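# The Sink Shelf: one bottle, a whole lot of jobs

*June 14, 2023*

Hi again, friends! Last time I promised you curtains, and curtains are coming, I swear, but my inbox filled up with cleaning questions and I got carried away. So we're talking dish soap.

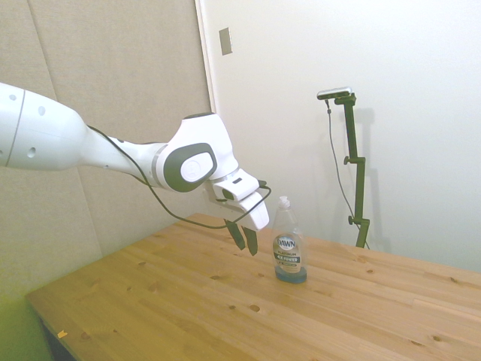 ## Why I stopped buying six different sprays

Back in December I emptied the cabinet under my sink and found bathroom spray, stovetop spray, "fresh linen" floor stuff, two half-used stain sticks and a jug of something from Manero that I don't even remember bringing home. I put most of it in a box for my neighbor Shanti Rathore (she was thrilled, she has three bathrooms) and decided to see how far I could get on plain dish soap. Pretty far! I've mostly been a Dawn person, and the Platinum is what I reach for when there's bacon grease involved, but use whatever you like.

My regulars:

- **Greasy stove knobs.** Pull them off, soak in warm soapy water while you drink your coffee, rub with an old toothbrush. Let them dry all the way before they go back on.
- **Collars.** A tiny dab, rubbed in with your thumb, then into the wash. And I do mean tiny — too much and your machine will be foaming like a birthday party.
- **Hairbrushes.** Get the hair out first (yuck, sorry), then swish the bristles around in a bowl.
- **Patio chairs.** A squirt in a bucket, a soft brush, a good rinse with the hose.

I would NOT put it in the dishwasher. Ask me about the kitchen floor at my old place. Or don't.

## The spray bottle mix

Several of you wanted the amounts for the all-purpose spray, so I finally measured. I use an old 570 ml bottle, fill it with warm water nearly to the neck, and add 6 drops of soap at the very end. Soap first gets you a bottle full of bubbles. Tip it over gently a couple of times and label it, please! Wipe the counter again with a plain damp cloth afterward or it'll feel tacky. Skip it on unsealed wood and stone.

## From the mailbag

Raimonds Sakalauskas wrote in to ask if he can water the soap down in the bottle to make it last. You can, but I'd mix it in a separate pump bottle and only make enough for a few days. Mine got thin and sad by the second week and I ended up using twice as much.

Next issue: curtains, including the 100 inch panels I hemmed crooked and hung up anyway. Send me your window pictures!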